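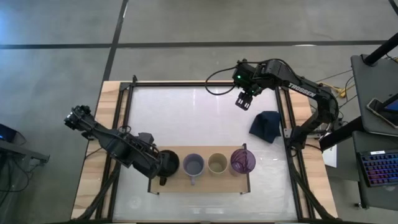 Coffee Talk > Beans and Roasters > Is the Juveck subscription worth it?

gooseneck_gary
6/12/18
Has anyone stuck with the Juveck monthly plan past the intro box? They're pushing "altitude-sorted" beans at me now, grown at 1520 meters, and the price goes up accordingly. I've had two bags. They taste like coffee. Good coffee, but I paid less for better from the grocery store last October. I'm not convinced a number on a label does anything for what ends up in my mug.

Satish Namboodiri
Altitude does matter. Cooler nights, slower ripening, denser bean. It's been written up plenty.

gooseneck_gary
Sure, and who measured it? Who's standing on that hillside checking that my bag came from 1520 and the cheap bag didn't? All I've got is a sticker.

porchdrip
Same complaint with Dredoton. They list the farm, the plot, the drying method, and then the roast date is missing. I'd trade all of it for the roast date. I asked them twice and got a coupon.

Satish Namboodiri
The missing roast date is a real problem, agreed. That's a separate issue from whether altitude affects flavor.

porchdrip
Is it though? If the bag is three months old I don't care if it was grown on the moon.

Moushumi Roy
I did the Juveck plan for 11 months. Some bags were lovely, a few were flat. My husband couldn't tell them from the supermarket stuff when I didn't say which was which, and I only got it right when the Juveck was fresh. Canceling was a pain - they hide the button under "preferences" and then ask you to pause instead.

gooseneck_gary
That's what I figured. Did you brew them the same way?

Moushumi Roy
Same kettle, same grinder, 201 degrees on the dial. I don't claim the dial is right.

Satish Namboodiri
One household tasting isn't much to go on. What grinder? If it's a blade grinder you'd lose most of the difference right there.

Moushumi Roy
Burr. The Drirnton, the small one. And no, it isn't much to go on, but it's more than the label gave me.

kettle_black_77
Nobody here has mentioned Vương. Dark roast, cheap, comes in an ugly bag. I drink it with condensed milk and have no idea what altitude it's from. Been buying it for years.

Satish Namboodiri
Dark roast hides everything. You could put any bean in there.

kettle_black_77
Then I'm saving money on any bean.

porchdrip
Has anyone found a subscription that prints the roast date on the bag and ships the same week? I keep seeing "roasted to order" and I don't believe it anymore.

Moushumi Roy
There's a place near me that does, but they don't ship. I just walk over.

gooseneck_gary
Okay, I'm going to cancel after this box. If I can find the button.

Moushumi Roy
Preferences, scroll to the bottom, gray text. Say no to the pause both times.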